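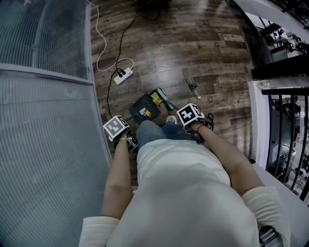 Posted by gravelbeard, 10/4/22, in Dernton Home Forum > Floors, Closets and Other Regrets
334 views, 5 people following

Floor people, I need a ruling.

I live in one room and a bit, and over the years the floor has become my main piece of furniture. The gray tray is home base. Snacks go on it. The power strip stays out in the open next to it, because the only outlet is behind the Wainwright bookcase and I am not moving the Wainwright bookcase again. Everything else sort of drifts in from the sides, like the bottle, and the green thing.

My sister came by in May and said I should pick it all up. I said it was picked up, it was on a tray. She pointed out that two snacks were on a tray and the rest was on the boards. We haven't settled it.

So, two questions. Is there a sane way to keep a power strip on a wood floor when you can't get it to the wall? And does a tray on the floor count as storage?

lintwarden wrote:

A tray on the floor is a floor with a rim. Sorry.

For the strip, screw it to the underside of something. Desk, shelf, bed frame. Mine has two keyhole slots on the back and it took me less time than reading your post.

gravelbeard wrote:

I would need to own a desk.

pocket_thistle wrote:

I'm going to defend the tray. I've had one by the couch for years and the rule is that food lives on it and nowhere else. You can carry the whole lot to the kitchen in one trip. Try doing that with a rug.

The cables bother me more. You've got a black one looping off to the left and a white one wandering down the side and back again, and only two plugs in the strip for all that spaghetti. Get some hook and loop ties, fold up the slack, done. The Lurneck ones come on a roll and you cut them as long as you want. I paid 5 dollars and I still have most of the roll.

lintwarden wrote:

Ties are fine but he's still going to step on the strip in the dark.

gravelbeard wrote:

I have stepped on it in the dark. We have an understanding now.

marl_and_chalk wrote:

Nobody is going to mention that there's a bottle on its side next to a live power strip? Okay. I'll be the boring one.

Cap or no cap, drinks and strips don't share floorboards. I had a glass go over near mine once and spent the evening with every towel I own and the breaker off. Strip goes up on something, even a brick, or the bottle goes up on the tray with the snacks. You have a tray! It has room!

gravelbeard wrote:

The cap is on. But fair. Bottle has been promoted to tray.

tenpenny_nale wrote:

What's the green thing? I've been looking at it longer than I've looked at some houses I've bought. Toothbrush?

pocket_thistle wrote:

I had it down as a handle off something.

lintwarden wrote:

If it's a toothbrush I'm leaving the forum.

gravelbeard wrote:

I'd like to keep lintwarden, so no comment.

tenpenny_nale wrote:

That's a yes.

Anyway, to your first question. I did a cable box. Drarkance makes a long one with a lid and a slot at each end, the strip sits inside and the slack goes in on top of it. Costs 48 at the place near me, which is silly money for a box. You can do the same with a shoebox if you keep the lid off and don't pile things on it. Wipes clean too, the Drarkance I mean. The shoebox does not wipe clean.

marl_and_chalk wrote:

Please don't put a power strip in a cardboard shoebox. Heat, dust, cardboard. I can't believe I'm typing this in a thread about snacks.

tenpenny_nale wrote:

Lid OFF, I said.

marl_and_chalk wrote:

I saw the lid. My objection is to the shoebox.

pocket_thistle wrote:

Siding with marl on this one. Also, the tray is sitting at an angle to everything and it's been working on me all morning. Line it up with the boards. You won't store one more thing but you'll look like somebody who meant it.

lintwarden wrote:

This is how it starts. First the tray is straight, then there's a second tray.

gravelbeard wrote:

Update. Straightened the tray. Bottle is on it. Tied up the white cable with a bread bag clip, the black one is too fat for the clip so it's still loose. I looked at proper low tables and the one I liked was 281 before delivery, so the floor keeps its job.

Green thing has been returned to the room where it belongs.

lintwarden wrote:

Which room.

gravelbeard wrote:

It has a sink in it.

tenpenny_nale wrote:

So does the kitchen. Did you measure the strip, by the way? The Drarkance comes in two lengths and the short one is too short for anything with a switch on the end. I had to send mine back.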